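Trarkatmont Map Digitization Project
Progress report for the period ending 3rd January
Prepared by Jinfeng Xia for the Hustach Fund

1. Status

Sorting of the Dandano survey maps is complete. Scanning is under way and remains on schedule. Catalog entry is behind schedule because the place-name list required correction before records could be loaded. 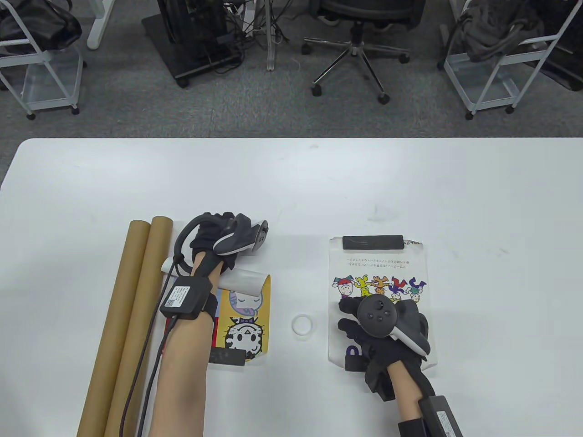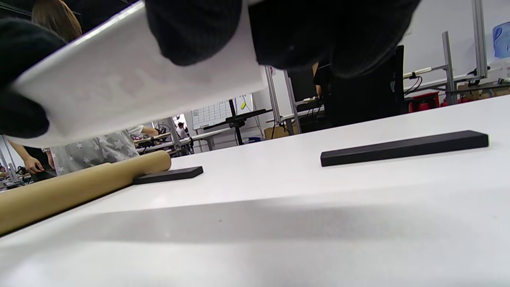 Handling sheets at the table, gloves on.

2. Scanning

The first 40 sheets have been scanned at full size and checked against the old paper index. Of these, 7 were rejected for uneven focus along the fold lines and will be scanned again in January. File names follow the sheet number, then the survey year. Where the year is missing from the sheet, the field is left blank and a note is added to the record.

3. Catalog

The Fu parish sheets use two spellings for most streams and farm roads. Both are now stored, with the later spelling as the main entry. Searches on either form return the same record. Boundary notes in the margins are being typed in full, including crossed-out text where it can be read.

Land parcel numbers were changed between the first and second surveys. A matching table has been started and covers the river parcels only. The hill parcels depend on the missing key sheet, which has been requested from the county office.

4. Budget

Spending stands at around 50 percent of the award. The storage folders cost less than planned. The difference has been moved to the scanning line, as allowed under the grant terms.

5. Next period

Repeat scans of the rejected sheets
Load the Fu records into the test catalog
Extend the parcel table if the key sheet arrives
Send a sample of 5 finished records to the Fund for comment

A decision is requested on whether the margin notes should be searchable in the public catalog or held for staff use.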